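3.2 Cards in the pocket, cards in the drawer

Loyalty schemes are a wonderful subject for anyone who likes to watch people make small decisions, and our first round of interviews gave us far more than we had hoped for. Shoppers talked happily and at length about which cards they carry, which they keep at home, and which they could not quite bring themselves to throw out. Figure 2 shows cards and an open card holder on a wood-grain tabletop, together with a wider view of a workspace with a brown wooden board.

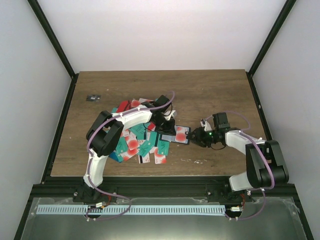
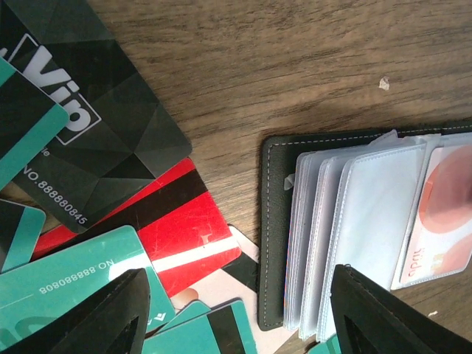 Figure 2. Workspace with a wooden board (first view); overlapping cards and an open card holder (second view).

3.3 Why people keep cards they no longer use

We sent a short postal survey to 800 households in the Virnis shopping district, followed by 20 longer conversations at kitchen tables and in cafés. Two schemes came up again and again: the stamp card run by the Lulon bakeries, and the points card of the Karamanlidis grocery shops. They make a lovely pair to compare. The Lulon card has room for very few stamps, and people could often tell us how far along they were without looking. The Karamanlidis card shows nothing on its face, and hardly anyone knew their balance, yet they spoke of the card with real fondness.

What delighted us most was the language. A card with points on it was "money I haven't spent yet", even when the points had run out years before. Several people had moved away from a shop and still kept its card (one called it "a sort of postcard"). Earlier work on saving stamps treats this kind of keeping as plain forgetfulness, and we think that sells it short!

The word "VIP" deserves a study of its own. In the Nurnurex furniture scheme every member is given VIP status on joining, and members know this perfectly well. Even so, those we spoke to kept that card near the front of the wallet, and two told us they would miss the title more than the discount. We return to the matter of titles in Section 5, where the December replies are set beside the summer ones.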